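Erville releases Plonetti 2, a simulation kit for two-armed mobile robots

Erville has released Plonetti 2, the second version of its simulation kit for teams that train and test mobile robots on household tasks. The kit went into limited use in March and is now open to all licence holders.

Plonetti 2 ships with 516 room layouts, of which 449 contain at least one hinged door, drawer or lid that the robot can move. Hinge friction, handle shape and panel weight can be set for each item. Wall, floor and cabinet finishes are changed separately from the geometry, so a test can be repeated in a room that looks different but measures the same.

"Most of our users asked for doors," said Yanling Ye, product lead at Erville. "A door takes up floor space as it swings, and the base and both arms have to work around it. We rewrote the contact model with that in mind."

Views are rendered from the robot's side, with its own body and arms included. In the rendered door task below, the teal door stands open on its bar handle side and both grippers are empty.
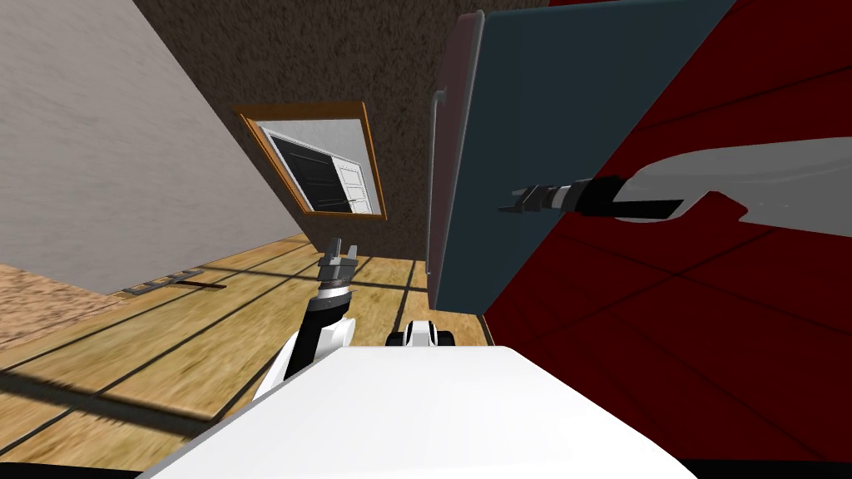

Running the kit

The software runs on a single workstation or across a cluster. Roughly 4,000 trials can be queued in one batch, and failed trials are logged with joint positions and contact forces. Gadisa Worku, who heads support, will lead an online setup session on Tuesday at 2 pm.

Existing licence holders can upgrade at no charge. Layouts made in the first version will open after conversion with the supplied tool.

Press contact: Erville press office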